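A Stopped Arm Is Not a Safe Arm

The fault at the Gedar picking station in September lasted 17 minutes. The arm halted with its gripper above the bin, the screen reported a normal pause, and work at the next station went on. When the controller recovered, the arm resumed its motion without a fresh command. It caused no injury. The incident log gives the matter 2 lines.

This publication believes that the entry is inadequate. A machine that restarts by itself has failed, whatever the outcome. The Likum controller permits automatic resumption as a setting, and the site had left it on for 374 shifts. Picking from mixed bins invites short stops, and staff learn to reach in and clear them.
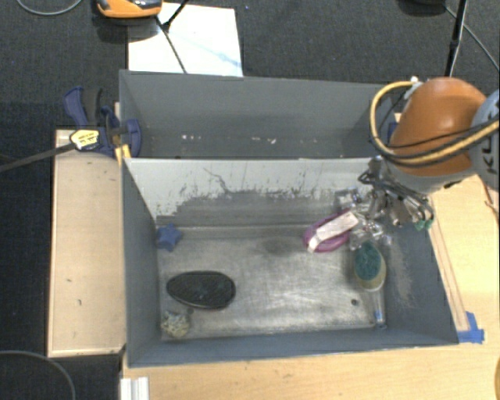
Lloyd takes the opposite view, writing that a manual reset after every brief stop would teach operators to press the button without looking. The objection has merit. It argues for fewer stops and better training, and the reset should remain mandatory in the meantime.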